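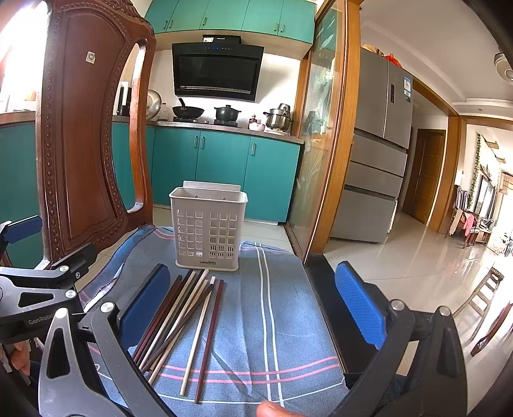

Why do people eat with chopsticks?

Chopsticks are a simple tool for picking up small pieces of food, and people in China began using them thousands of years ago. At first, cooks used long sticks to reach into hot pots. Later, food was often cut into small pieces before cooking. Small pieces cook quickly and use less firewood, and they are easy to lift with two sticks.

June
By the Fulton Children's Library, Learning Desk

The use of chopsticks spread from China to Korea, Japan and Vietnam. Each place developed its own style. Chinese chopsticks are usually long, with blunt ends. Japanese chopsticks are often shorter and come to a point. In Korea, many families use metal chopsticks together with a spoon.

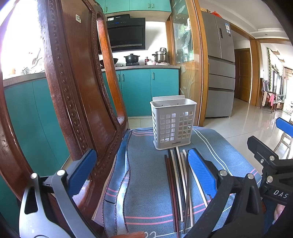 Chopsticks can be made from bamboo, wood, metal or plastic. Bamboo is a kind of grass that grows fast and has a strong, straight stem. Some wooden chopsticks are coated with lacquer, a shiny finish that helps protect the wood.

There are also table manners to learn. In Japan, it is considered rude to stand chopsticks upright in a bowl of rice or to pass food from one pair to another. Both actions remind people of funeral customs.

Children may visit the Balogun Room at the library to see 7 pairs from different countries. The room opens at 10 in the morning. Readers under the age of eight should bring an adult.

Last updated: June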